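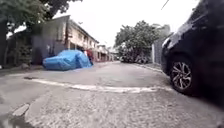
Homa Mohammadi

June 23, 2021

Filed under: Perception, Planning, Field Notes

The low camera on Luka has been giving the planner trouble since May, and I finally sat down with the logs. The short version is that the free-space segmentation was fine and the cost map was wrong.

The street that broke it is a narrow one. Dark car hard on the right, another car under a blue tarp on the left, clear lane between them, and a worn white strip running diagonally across the near ground. The planner should drive up the middle. On 5 of 6 replays it stopped short of the strip and sat there until the recovery timer expired.

My first guess was the tarp. The detector was trained on bare cars, and a loose cover hides most of the edges it likes. It did drop the vehicle label, but the segmentation head still marked the region as occupied, and the planner doesn't care what an obstacle is called. The person standing past the covered car came through as a separate track with a sensible inflation radius. No complaints there.

The problem was the strip. From this height I can't tell from a single image whether it is a low curb or paint on a slight step, and neither can the network. It put the boundary class on the thick middle section and road on the faded ends. The cost map layer then took every boundary pixel as lethal and dilated it, which closed the gap beside the dark car's wheel. The lane was open in the mask and shut in the grid.

Changes, all in the Atska branch:

Boundary pixels now get a graded cost scaled by class confidence. Lethal is reserved for cells where the depth estimate agrees.

Dilation runs after projection to the ground plane. Doing it in image space with a lens this wide was a mistake, and it was my mistake.

The speed limiter reads the same graded layer, so an uncertain step gets crossed slowly.

I reran the regression set, 388 clips. Stalls at ambiguous edges went from 50 to 6. The remaining ones are mostly glare, and I'm leaving them for the Yazdani exposure patch. Planner latency didn't change enough to report.

Still open: the undistortion table is from the old Skandholm calibration and is visibly off toward the sides of the image. Recalibration is next, then the merge.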